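Feb 8, 2021

Went to the open day at Bralteo this morning. Left Clokcombe early and still had to park on the far side of the estate. They gave me a badge with 344 on it and a cup of tea, then took us through to the back in small groups.

First stop was the hand. It has a dark cover over the top part and the fingers stick out below, each with a bit of metal near the base and a rounded dark tip. The man showing it said they had run it for 3,277 grips on the present set of tips and were keeping a log of every one. I asked about the cable and he said routing it was the job that took them most of last August.

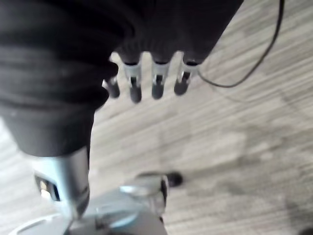

Does it need a person to guide it all the time? For now someone works it by hand while it learns a job, and after that it is left to try alone with a person near the stop button.

We had a talk after that in the canteen, too long, with slides. They call the software Gula, and the arm work is done with a firm called Borbély. The price of one finger is 181 pounds - more than I paid for my drill. A woman behind me asked about jobs and got a fair answer, I thought, though a short one.

Sandwiches at one. Home by three, put the bins out, and wrote to the club about a group visit.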